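Putard Household Forum
Kitchen and Laundry > Cleaning and Care

Does oiling a bamboo chopping board do anything, or is it just a way to sell oil?

Asked by Folasade Obi
Viewed 17 times this week

I have been given three different sets of instructions for looking after a bamboo board and they can't all be right. The leaflet that came with mine says to oil it before first use and then monthly. My sister says she has never oiled hers and it's fine after years. A bloke at the market stall told me I needed his special board cream, which cost more than the board did, and that ordinary mineral oil was "basically poison". He had a little sign saying the cream "feeds the fibres". I don't see how you feed something that was cut down and glued together in a factory.

What I'd like to know, in plain terms:

Does the oil do anything you can measure, or does it just make the board look darker for a day?

Is bamboo any different from timber here? I keep reading that it's harder and "naturally antibacterial", and I have my doubts about the second part.

Is there any trouble with cooking oil? I've got sunflower and olive in the cupboard and would rather not buy another bottle of something.

For what it's worth, I cut mostly vegetables and bread on it. Meat goes on a plastic one. I wash it in the sink with normal detergent and stand it in the rack. No dishwasher. It has gone a bit pale and furry near one end, where I do the onions.

Please no links to shops.

3 answers, sorted by votes

hillsidekettle
9 votes

You're right to be suspicious of the cream, but the oil itself isn't a con. It's just oversold.

A board goes wrong because it takes on water and then gives it up again, over and over. The strips swell and shrink, the glue lines get stressed, and sooner or later you get a split or a warp. Oil in the surface slows the water going in. It doesn't stop it, and it certainly doesn't feed anything. If you wash the board quickly and dry it properly you've already done most of the job, and I suspect that's your sister's secret.

On your three points.

1. Does it do anything
Try it yourself. Put a few drops of water on the board and leave them for a couple of minutes. If they sit up in beads, there's enough oil in it and you can ignore the leaflet. If they soak in and leave a dark patch, it could do with a coat. I trust that a lot more than "monthly", which takes no notice of whether you use the board every day or twice a year. I do mine when it fails the drop test and that works out to a few times a year.

2. Bamboo compared with timber
Bamboo is a grass. What you're buying is strips of it pressed and glued side by side, so how good the board is depends a lot on how well that was done. Hardness varies between boards and I wouldn't put much weight on a number on a label. It does seem to take up oil more slowly than the softer timbers I've had, so use less than you think and wipe off what's left. A thick coat just sits there and goes tacky.

As for "naturally antibacterial", I'd want to know what was tested and on what. Raw stalk in a lab is a long way from a finished board with onion in the cuts. I wash mine as though it has no special powers at all.

The look of the strips tells you very little by itself. The darker lines between them are normal and don't mean the glue is failing. Run a fingernail across instead. If the nail catches in a seam, and catches in the same place after the board has dried out, that one is opening up.

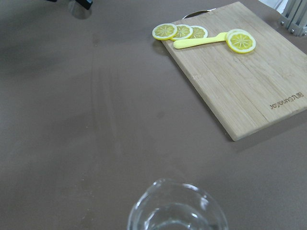 3. Cooking oil
I wouldn't, although plenty of people do and are still alive. Sunflower and olive don't set hard. They stay in the surface and slowly go off, and eventually the board smells like an old chip pan. Some boards get away with it for ages, especially if they're scrubbed often. Food-grade mineral oil from the chemist doesn't go rancid and a small bottle lasts years. The one thing I'd check is that it says food grade, or is sold for taking internally. The stuff for door hinges is a different product.

The furry patch is just raised fibres. Let the board dry fully, rub along the grain with fine sandpaper, wipe the dust off with a barely damp cloth, let it dry again, then oil. It takes 10 minutes of actual work and a lot of waiting. If it comes back, sand it again. It's a chopping board, it's allowed to wear.

Comments on this answer

Folasade Obi: Did the drop test. Beaded up nicely in the middle and vanished straight into the onion end. So I'm half convinced. Can I oil just that end or will it come up two colours?

hillsidekettle: It'll be darker for a while and then even out. If it bothers you, wipe a thin coat over the lot. Do both faces though. Sealing one side well and leaving the other bare is asking for it to bow.

pegbasket: What about walnut oil? That one is supposed to set.

hillsidekettle: It does, slowly, but the bottle in the supermarket may have been treated in ways that change how it behaves, and you've then got a nut oil on a board you might use for guests. Not worth it to me.

Tamsin_K
4 votes

I used to work in a shop that sold a lot of kitchenware, including two board creams, Hident and Hadgu, so take this as coming from someone who has given the sales talk many times. Both were mineral oil with beeswax in it. The wax makes it a bit more water-resistant on top and gives a nicer feel. That is the whole difference as far as I could ever tell, and the staff who were keen mostly bought the oil.

The "poison" line about mineral oil came up a lot from customers and I never saw anyone back it up with more than a feeling. If you don't fancy it, fine, that's your choice, but I'd be wary of anyone who says it while holding the alternative.

One thing I'd add to the answer above is how you dry it. Standing in the rack is good, but if it always stands on the same edge, that edge sits in the drips. My own board split from the bottom, right where it rested, and I'd oiled it faithfully since the November I bought it. Turn it round now and then, or lean it somewhere the air can get to it. And don't lay it flat on a wet bench, even for the time it takes to do the rest of the washing up – I've seen them cup overnight from that.

If yours has a metal handle or a hanging loop, dry around where it joins as well. Water sits in there.

I'd skip the lemon and salt rub everyone recommends. It gets rid of the onion smell for an afternoon. So does washing it twice.

Comments on this answer

pegbasket: The lemon works fine for me.

Tamsin_K: Could be. Have you tried the same scrub without the lemon?

Folasade Obi: The same-edge thing is interesting. My onion end is also the end that goes down in the rack, so now I don't know which to blame.

ferkance_fan
0 votes

Just buy a Ferkance one. Never oiled mine, goes in the dishwasher, looks brand new. All this oil stuff is for people with too much time. 20 dollars and done.

Comments on this answer

hillsidekettle: How long have you had it?

ferkance_fan: Since Easter

hillsidekettle: Let us know how it looks next Easter.

Update from Folasade Obi, 2021-06-10

I sanded the end and put chemist's oil over both sides, then left it overnight and wiped it. The furriness has gone for now. It is darker, as I expected, and the onion end now passes the drop test, which it didn't before. I'm willing to say the oil does something. Whether it makes the board last any longer I can't tell from one board, and I don't think the man with the cream can either. I've started standing it on the other end in the rack. If the fur comes back at the onion end anyway, it was the onions, and I'll post that in the comments.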